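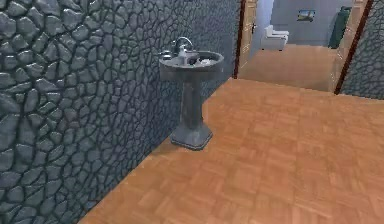
Who pays when a hailstorm flattens a smallholder's barley a week before harvest?

In most upland districts the grower does, in full, unless the crop was entered in an insurance scheme before the spring closing date.

That answer has changed little in a generation, although the choice of schemes has widened. Overgaard, the farm mutual, opened its pooled crop cover to holdings below 16 hectares last season, and 597 growers had joined by the time the register closed in March. Most keep mixed farms, with barley, oats or fodder beet on the better ground and sheep above. Few had insured a growing crop before.

Angus Shearer, who manages the scheme, attributes the earlier reluctance to the way losses were assessed. Under conventional cover an adjuster walked the field, estimated the missing yield and deducted an excess. A visit to a remote holding could cost more than the claim was worth, and insurers set their premiums accordingly. Small growers looked at the price and kept their money.

The pooled scheme pays on measured weather. Each parish is assigned to a recording station, and payment is released when rainfall or wind passes a published threshold during the growing period. Hail, which may strike one farm and spare the next, is still inspected. The maximum payment is £300 per hectare for cereals, with a ceiling of £3000 for any single holding in one season.

Marion Laing farms oats and barley on a north-facing slope and joined in the first month. Her parish passed the rainfall threshold in August, and the money was in her account before the combine had been round the last field. She regards the sum as modest. It covered seed for the following year and part of the drying bill.

Her neighbour Jenő Kiss was less fortunate. His land lies on the far side of the ridge, where the rain was heavier, but his recording station sits in the valley and its reading fell just short. He lost a third of his spring barley and received no payment. Specialists call this basis risk, and it is the principal objection to any scheme founded on a weather index.

Nuria Kahsay, an agricultural economist who has studied similar arrangements in three countries, considers the objection serious but manageable. She recommends more stations and a small reserve from which members may be paid when local evidence plainly contradicts the reading. "A grower who pays a premium and is refused after a bad year will not renew," she said. "Neither will the people who drink tea with him."

Overgaard has accepted the first recommendation and is considering the second. Additional stations are to be installed on the higher ground before sowing begins, and members have been invited to propose sites. Applications for the coming season open in November, and existing members will receive their renewal terms by post.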